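4. What people keep, and what they tell themselves about it

4.1 The drawer, the shelf and the garage

I went into this part of the study thinking I'd be writing about laziness. My guess (and I wrote it down before the first interview, so I can't wriggle out of it) was that people hang on to old electronics mostly from not getting around to the trip. We had 197 households across the two neighborhoods, Blackburn and Drevard, and I figured the big answer to "why is this still here?" would be some version of "I keep meaning to."

Plenty of people did say that. But it was usually the first thing they said and hardly ever the last. If I stayed quiet for a bit and let them pick the thing up and turn it over, a second reason came out, and sometimes a third, and those were a lot more interesting. One woman in Drevard told me her old laptop was waiting for a ride to the drop-off point, then told me it had the only copy of her father's recipes on it, then said she didn't have the charger anymore and wasn't sure it would start. So is that procrastination? I coded it as "memory" in the end, and my co-coder had it as "fear of loss," and we argued over it for most of a lunch.

The coding scheme ended up with 13 categories, which is too many. I know it is. I tried to squash it down to six and kept losing things I cared about, so in this section I'm talking about the bigger groupings and leaving the full list for the appendix. The groupings are loose. A single object can sit in more than one of them, and a lot of objects moved from one to another over the course of a single conversation.

4.2 "It still works"

The most common defense of a kept object, in both neighborhoods, was that it still works. I want to spend some time on those three words, as I think earlier writing on household storage takes them too much at face value. When I asked when the thing had last been switched on, people often had to think pretty hard. A radio that "still works" had last been plugged in before a move. A printer that "still works" had no cartridges, and the store had stopped carrying them. In one apartment I was shown a Flumetti bread maker that worked perfectly, I was told, except for the paddle, which was missing, and the lid, which had been lent to somebody's sister.

So "works" is doing a lot of jobs at once. Part of it is a claim about the machine. Part of it is a claim about the speaker – I'm careful, I don't throw away good things. And part of it, I came to think, is a kind of parking permit. As long as the object works it has a right to its spot on the shelf, and the conversation can move on to something else. People who were quite happy to talk about their divorces got visibly tired of talking about the bread maker.

There was one difference between the two places that I didn't expect. In Blackburn, where most of our households rent and storage is tight, "it still works" nearly always came with a person attached. It still works and my cousin might want it. It still works and the kid downstairs is going to need one. In Drevard, with its garages, the sentence tended to just stop. I don't want to make too much of this (the sample isn't built for it), but I think a small apartment forces you to have a plan for a thing, or at least a story about a plan.

4.3 Parts people

Then there were the parts people. I have a soft spot for them, so read this bit with that in mind. These are the folks who don't keep the machine for the machine. They keep it for what's inside. A dead vacuum is a motor and a good long cord. A broken lamp is a switch. We found at least one in most of the buildings we visited, and their neighbors always knew who they were.

The parts people were the hardest to fit into the survey form. The form asks what the object is, and they'd look at me as if I'd asked what soup is. One man had a Plarnine stereo that he listed for me as two speakers, a transformer, a handful of screws "of the decent kind," and a box. He wouldn't let me write "stereo." We wrote it both ways in the end, and that led to a long and fairly boring problem in the data about what counts as one item. (I went with the household's own count whenever we had one. Where we didn't, I counted by outer case. Neither rule is great.)

What struck me about this group was how comfortable they were with the idea of an ending. Other households talked about getting rid of electronics in words you'd use for a pet. The parts people talked about it like cooking. You use what you can, and the rest goes out on the curb. They also gave away more than anybody else, and gave it in smaller pieces, which means our "left the home" figures probably miss a good chunk of what they passed along. A switch in somebody's pocket doesn't show up in a log that was designed for televisions.

Computers were where the parts people and everybody else came closest together. Even people who'd never open a toaster had some sense that a desktop computer is a box of separate things, and that some of those things might be worth keeping after the rest is done for. Memory came up a lot. So did the processor, though often as "the chip" or "the main chip," and often with a worried question about whether your passwords live in there. We answered that one so many times that I started carrying a printed sheet. The hard drive was the part people really wanted out, and they wanted it out before anything else was discussed.

Figure 6 is the kind of board these conversations circled around. Slots and latches make a big difference to how people think about an object. Something held in by a latch looks like it's meant to come out, and our households treated it that way, even the nervous ones. 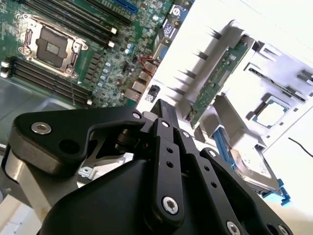 Figure 6. Computer motherboard with no processor in the CPU socket, and black memory slots to either side.

Glue was the opposite. With phones and the newer tablets, the same people who'd cheerfully talk about pulling memory out of a desktop said there was nothing to be done, and the whole thing went in the drawer. I asked one of them to tell me what was inside her phone and she said "phone." I've thought about that answer a lot since. If you can't picture the pieces, you can't really picture taking it apart, and then all that's left is keeping it or losing it whole. That may be a big part of why the drawers fill up with small sealed things while the bulky desktop finally makes it out the door.

4.4 A few loose ends

I should own up to some problems here. We visited during January, right after the holidays, and a lot of homes had new gadgets in them and a pile of just-replaced ones. The piles would probably look different in the summer. The last visit was on 2020-01-23, and by then I was already hearing that a couple of the piles from our first week had shrunk, maybe on account of our asking. A stranger with a clipboard is a pretty good reason to clean a closet.

We also only spoke with whoever opened the door and had the time. In three homes a second adult came in halfway through and disagreed with nearly everything I'd been told, including who owned the object and whether it worked. I kept both versions in the notes. For the counts I used the first speaker's, mostly to be consistent, and I'm still not happy about it. Section 5 goes back to those three homes and looks at who in a household gets to say that a thing is finished.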